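Ticket 946
Site: Dramuddale, laundry room
Category: Team kit / color transfer
Status: Open, waiting on second wash
Opened: Thursday, 7:40 am

Problem as reported: pink marks on the white parts of red jerseys after washing. Marks are worst along the trim. Detergent is Vileo liquid, cold cycle, full load. Same detergent all season, no trouble before February.

Checked first: machine temperature setting. Cold was selected and the inlet hose is on the cold tap. Ran an empty rinse and wiped the drum with a white cloth. Cloth came out clean, so the drum is not holding dye.

Checked second: what was going in together. The load list had red and white striped items in with the plain white towels and the jerseys, all in one wash. The stripes are the likely problem as well as the jerseys, so both now count as red for sorting.

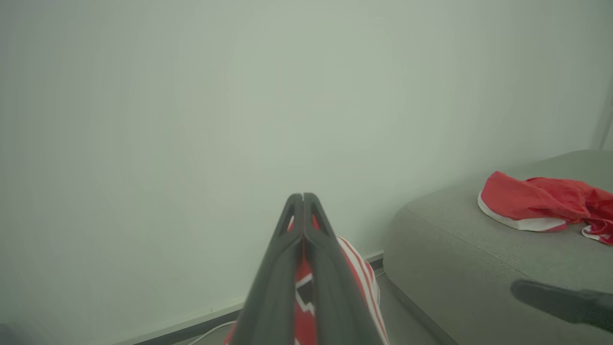 Did a damp cloth test on the inside seam of one item from each batch. Pressed for 2 minutes. Polishchuk batch left no color. Zarside batch left a light pink smear on the cloth. Set the Zarside items aside.

Changed the dose. The cap was being filled to the top line. Cut back to the lower line and dropped the load to half a drum. Spin set to 500.

Sorting steps for now:
Red and striped items go in the basket. White towels stay on the shelf.
Shake each jersey out before it goes in. Folded ones trap water against the trim.
Take everything out as soon as the cycle ends. Last week's load sat overnight.

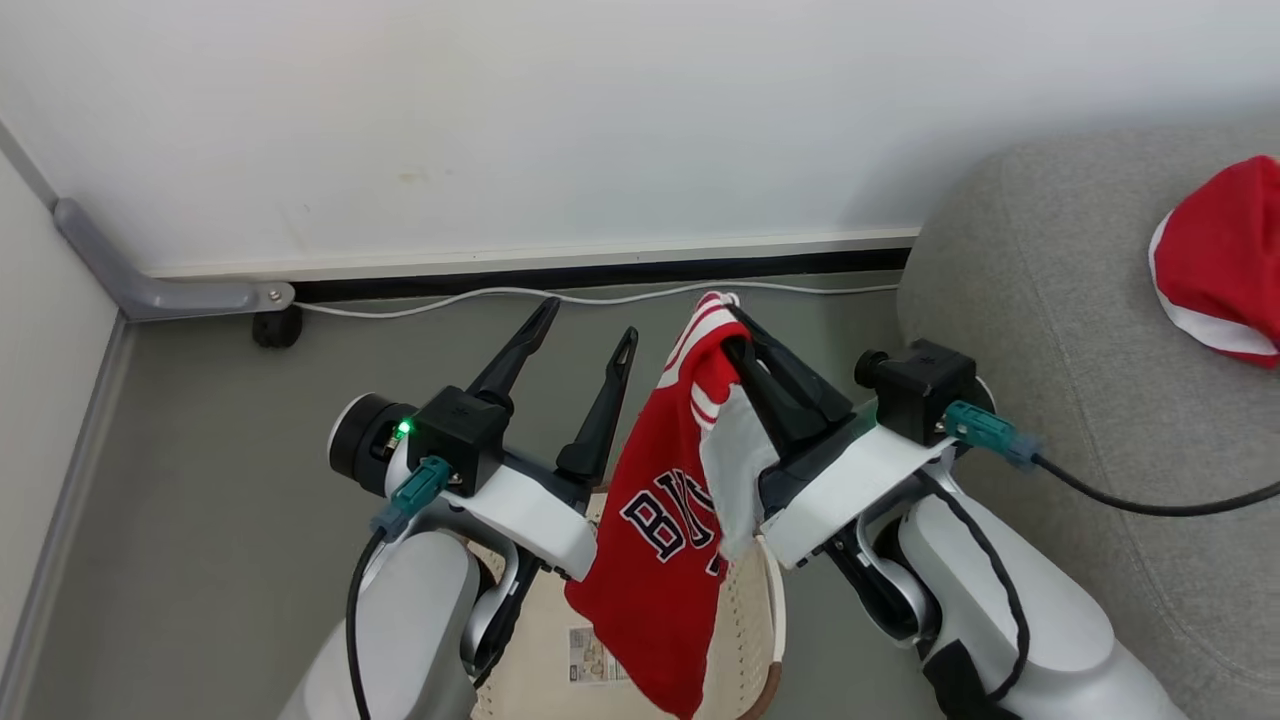 Red jersey with white trim, over the woven laundry basket.

Update, 4:15 pm: first half load done with the new dose. No new marks on the Polishchuk items. Old marks still there, slightly lighter. Zarside items not washed yet. See ticket 131 for the stain remover that faded the lettering, do not use it on these.

Next: wash Zarside alone, repeat cloth test, then close or send back to supplier.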